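双腕アームでグラスをラックに掛ける:練習課題の進め方

ロボット部 活動ページ > 手順書 > 双腕課題

Fairweather班で使っている練習課題の手順です。2月の校内発表でもこの課題を使います。双腕の遠隔操作を一通り触ったことがある部員向けに書いているので、電源の入れ方と緊急停止の確認は「はじめての双腕」のページを先に読んでください。

用意するもの
・双腕アーム一式
・ワイングラス用のラック(金属製、リングとフックのあるもの)
・透明なグラス
・操作用PC(記録ソフト Drillurine を入れてあるもの)
・柔らかい布

準備
1. 天板を布で拭きます。水滴やほこりが残っていると、台座が滑ったり、カメラの映像にしみのように写ったりします。
2. ラックを天板の中央より奥に置きます。手前すぎると肘を深く畳むことになり、関節の可動域の端に当たります。
3. 左右のアームを初期姿勢に戻し、ケーブルを見ます。肘の外側にゆるい輪ができているのが正しい状態です。張っていたら固定をやり直してください。
4. Drillurineで新しいセッションを作り、課題名を入力します。1回の記録時間は15秒に設定します。

操作
1. 片方のグリッパーをラックの近くまで寄せ、支える位置で止めます。ラックを強く挟むと台座が浮くので、軽く触れる程度にします。
2. もう片方でグラスをつかみます。指を閉じる速度は設定値300から始めてください。慣れるまで上げないこと。
3. グラスを少し持ち上げ、ラックの高さまで運びます。斜め上から近づけるとリングに当たりやすいので、横に動かしてから高さを合わせます。
4. 掛かったら指を開き、まっすぐ後ろに引きます。先に支え側を離すとラックが回ります。
5. 両腕を初期姿勢に戻して記録を止めます。
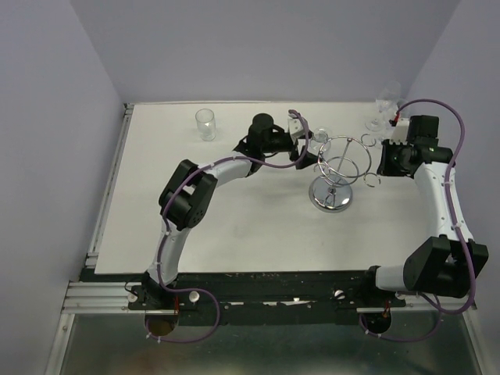

双腕課題の作業中。左グリッパーのそばに透明なグラス、中央奥に金属製のラック。

うまくいかないとき
・グラスの位置がつかみにくい:透明で淡い灰色の壁に紛れます。正面の映像だけで合わせず、手首の角度を変えて縁の反射を探してください。
・ラックが動く:支え側の位置が高すぎます。中央の棒の下寄りに下げます。
・左右のグリッパーがぶつかる:片方を止めてから、もう片方を動かします。同時に動かすのは11回ほど続けて成功してからにしましょう。

記録の整理
失敗した回も消さずに、ファイル名の末尾に「_ng」を付けて残します。Jadhamフォルダに班ごとの場所があるので、その日のうちに移してください。アームを使った人は、終了時に取付バーのつまみの緩みを確認し、点検表に記入します。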